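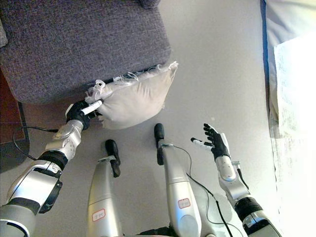 **Robots in the furnished rooms: where things stand after May**

The two robots at the Stastport building have been working in the furnished rooms since the spring, and several people at Lullard have asked what that means for the housekeeping staff. Most of this was covered at the staff meeting, but the night crew missed it.

The robots are assigned to soft items only for now: pillows, cushions, throws and folded towels. They pick the item up, move it where it belongs and go on to the next one. They don't strip beds, clean bathrooms or handle anything with glass in it. Making a bed with a fitted sheet was tried in the early weeks and has been dropped until further notice.

Housekeeping had 18 people on the schedule before the project started and has 18 now. No one has been let go and management has said in writing that no positions will be cut through the end of the contract year. What has changed is how the shift is divided. Each robot needs an attendant while it is working, and that attendant comes off the regular room rotation. Six of our housekeepers have finished the attendant training and a second group starts once the schedule for the Orkatmont building is settled.

Attendant pay was the main complaint at the meeting. At first the job was paid at the regular room rate, even though it includes writing up every stop and every dropped item. It now carries a shift differential, which shows up on its own line on your pay stub. If you worked as an attendant before the change and don't see back pay, talk to Hélène Gosselin in the payroll office.

Alcides Medeiros has been an attendant from the start and used to do a full load of rooms. He said his back and shoulders are better and his feet are about the same. "You bend less, but you stand and watch a lot more," he said. "The hard part is not reaching in to do it yourself. A pillow takes me two seconds." He would like a stool in each room and has asked for one twice. The request is with facilities.

Speed is still the weak point. A room with an attendant and a robot takes longer than the same room done by one person, and the daily room targets were not adjusted for this until the staff raised it. The target on attendant shifts is now 13 rooms per pair. Please don't skip your break to make the number. If you are falling behind, call the floor lead.

A few rules that have come up more than once:

- Keep cables, bags and carts out of the robot's working area before you start it.
- Pull any pillow or cushion with loose threads or an open seam and put it in the mending bin. Threads can catch in the fingers.
- Stay out of arm's reach while the robot is holding something.
- The stop button is for anyone to use. You will not be written up for pressing it.
- Write up the stop before the end of your shift, even if it was short.

The McIntyre building will not get robots this year. The rooms there are too narrow and the elevator is too slow to move equipment between floors.

Questions about training go to extension 1215. The sign-up sheet for the second group is posted next to the time clock, and seniority applies if there are more names than places.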